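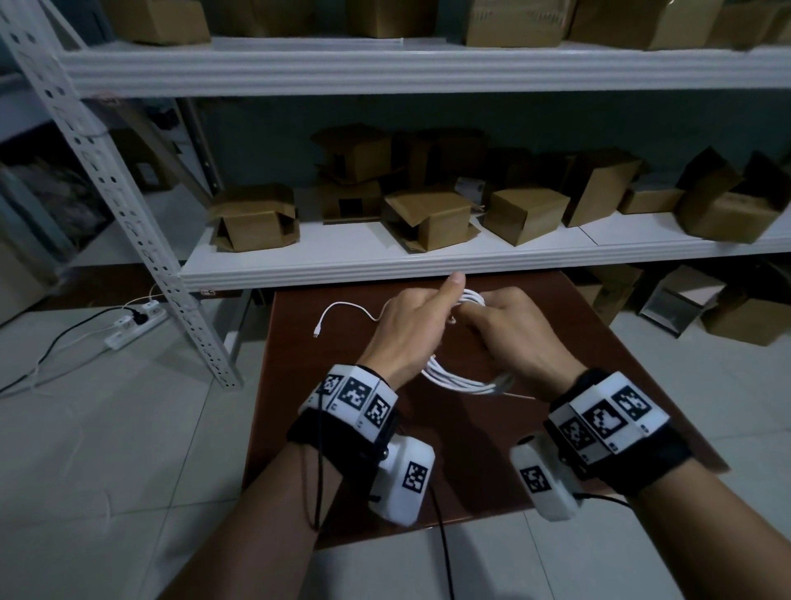

Imani Achterberg wrote to tell me that a basketball league with 700 kids in it has no business cancelling its under-12 finals, and that her daughter cried when she heard.

Print | E-mail
February 12, 2018

I understand the crying. I still think the Wavley league got it right, and I would like the other districts to follow.

Under the old format, 4 teams played off over a single weekend in February and everyone else was finished by the end of January. Kids on the bottom teams lost a month of basketball, and they were the ones who needed the court time most.
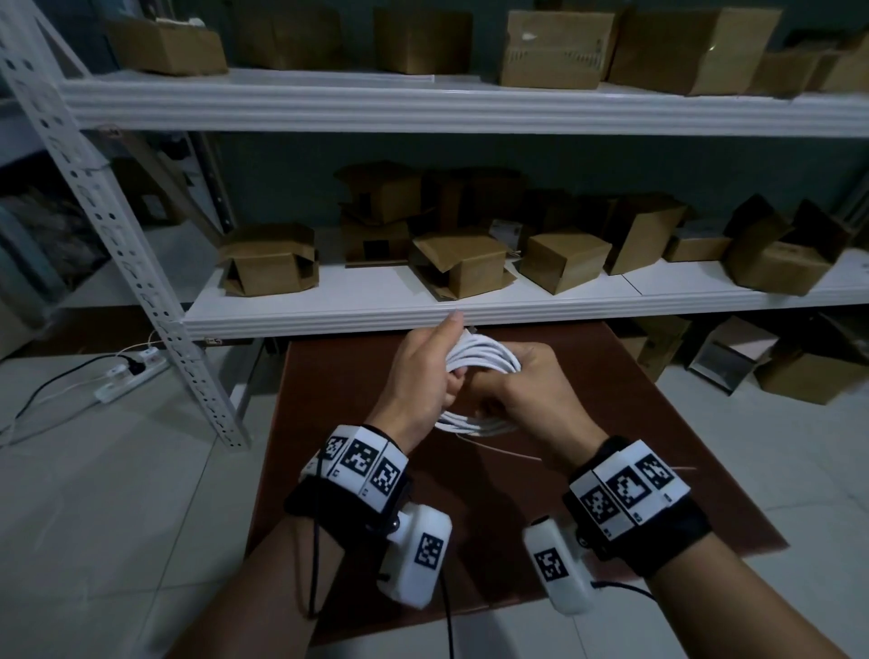
The new plan gives every team three more games, matched against clubs of similar strength. Skavwood, which lost by up to 80 points last winter, will play Tumer and Kazmi, and all of them have a fair chance of winning something.

Imani's letter says finals teach children to handle pressure. Maybe they do for a 16-year-old. At 11, I've mostly seen them teach the coach to play his five tallest and leave the rest on the bench in their warm-up tops.

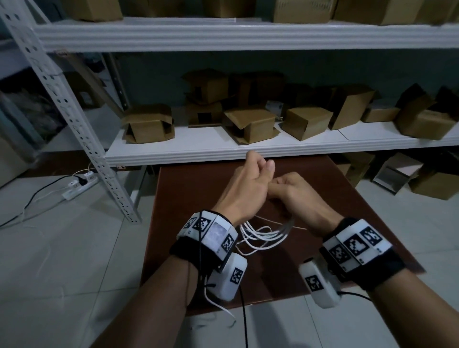
The older divisions keep their playoffs, and I'd fight to save those. Her daughter will be in one the season after next. Until then she gets the extra games, and the gym fees haven't gone up to pay for them.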